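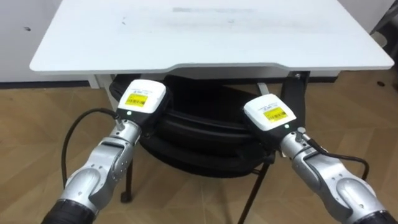 *A white-topped table with rounded corners and a large black bag on a chair at its front edge.*

**Clolley to refit reading room with new tables**

30/08/2004

The Clolley reading room will replace its older worktables with white-topped units from Clendus, with the changeover set for September. The order covers 18 tables. Chairs are not part of the contract, and the existing black ones stay in service.

The new table has rounded corners and a front lip that stands slightly above the working surface. The lip dips in a shallow curve at the center, where the user sits. Support comes from black metal brackets bolted to the underside. The old tables rest on a full-width rail, which takes up knee space and has been the main source of complaints from people who stay at a desk for several hours.

Bag storage was the second point in the specification. The reading room has no lockers, and large bags are usually left on a spare chair pushed up to the table. Clolley considered a shelf below the top but dropped it after a fit check, as a full-size bag on the seat would have struck the shelf before the chair was all the way in. Hooks were also ruled out. The rule on aisles has not changed: bags may go on a chair or under the table, and straps must be kept clear of the walkway.

White tops show marks more readily than the gray ones now in the room. Light smudges and small specks are to be expected in daily use. Clendus advises a damp cloth and mild soap, and warns against scouring pads, which dull the finish. Clolley will wipe the tops down each evening after closing.

Each table is rated by the maker for an evenly spread load of up to 900 pounds. The figure does not apply to the front lip, and users are asked not to sit or lean heavily on it.

Work will start at the Pukovari end of the room and move toward the entrance. Half of the seating will remain open at all times. Sarantis will handle delivery and assembly, and will take away the old tables. Those in usable condition will be offered to local schools. Requests should be left at the front desk, marked with reference number 605.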